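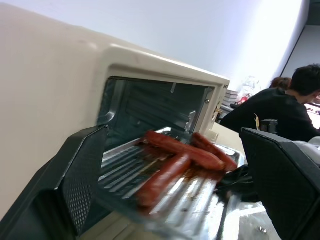
Cream toaster oven, door open.

Kitchen hand / baker's offsider wanted – Benavides, Temness

Hi, I'm Giuliana Escobar and I run Benavides, the little lunch place on the main street of Temness, two doors up from the chemist. We do toasties, soup, a couple of slices and whatever cake I felt like making at six in the morning. I'm after someone to work alongside me three or four days a week, 16 hours all up, with more over the school holidays if you want them.

What's the work? Mornings are mostly prep – grating cheese (so much cheese!), slicing tomatoes, lining tins, getting the soup on. From eleven it's toasting and plating, and once the rush has gone we wash up, wipe down and argue about the radio. You'd finish by 2 most days, so it could suit a parent or a student.

You don't need a trade or a certificate. If you've worked in a kitchen before, great, but I'd sooner have someone cheerful who turns up on time and doesn't mind doing dishes. You will need to be able to lift a 13 kilo bag of flour, and you'll need your own closed-in shoes. Aprons are mine and I wash them.

Pay is the award rate, with super on top, and it goes into your account every Thursday. Lunch is free. So is coffee, within reason – my last offsider had five a day and I still miss her terribly. She's moved to Hornudness to be near her grandkids.

If you're coming from Drornau, the number 85 bus stops right outside, but have a look at the timetable first, as the early one doesn't run in the holidays. There's free parking out the back as well.

I'm hoping to have someone started in December 2024, before the summer visitors turn up and eat everything. To apply, drop in after the lunch rush and ask for me, or leave a note at the counter with your name, your phone number and the days you can work. A resume is fine, but half a page will do. Tell me your favourite toastie filling too. I'm always looking for new ones for the board.

Giuliana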